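From: Thongchai Chuensuk
August, 4:40 pm

Hello all,

Sorry for being slow with this one, I wanted to rerun a couple of things before I put my name to an answer. The earlier question first, so it's all in one place:

> I read the Haltdale write-up twice and still don't see where the
> gain comes from. You train on 1,830 simulated demos, then throw
> out more than half and the policy gets better? Is it the filtering,
> or is it the wrist view? And does it hold up on the mug tasks,
> where the handle matters? We tried something close to this in
> Kerko last spring and got nothing for our trouble.

It's mostly the filtering, and I'm happy to say so plainly now, because in the write-up I was trying to be polite to both halves of the project! We started with the full 1,830 demos and kept 779. The rule we used is pretty simple. We play each demo back from its saved start state, with the same actions, 3 times with a little noise on the joint commands, and if the object doesn't end up near the same place every time, out it goes. A lot of the ones we lost were lucky grasps, where a finger caught a rim at a funny angle and the demo was scored a success anyway. The policy was learning from those, poor thing.

The tabletop setup from the simulator, with the two mugs, the black book and the fork, if you haven't loaded it up yourself: 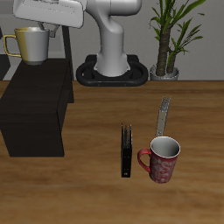
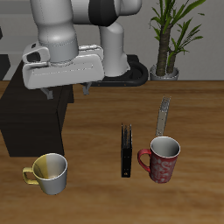 Next one is the close view over the gripper, then back to the front camera.

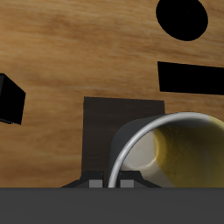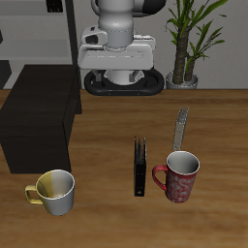

Now, the wrist view. We trained with it and without it on the same filtered set, and the version with it was better on the mugs and no different on anything flat. I'd expected more, to tell you the truth. My guess (and it's only a guess, I haven't tested it) is that the front camera already gives the policy most of what it needs to get close, and the wrist view only earns its keep in the last little bit of the approach, when the hand is blocking everything else.

About your Kerko runs, could you check whether you filtered before or after you shuffled the start states? We made that mistake ourselves in the Tiêu branch and it cost us most of a week. If you filter first and then randomize the starts, you're back to demos that were never tested from where they begin, and the whole thing washes out. Look at the reset function before you look at anything else.

I've put the replay script in the Hundurwood folder along with the list of kept demos. The noise setting is at the top of the file and you'll want to play with it, as ours was picked by hand and is probably a touch too high for thin things like forks. If anyone has a better way of choosing it I would dearly love to hear it.

Thongchai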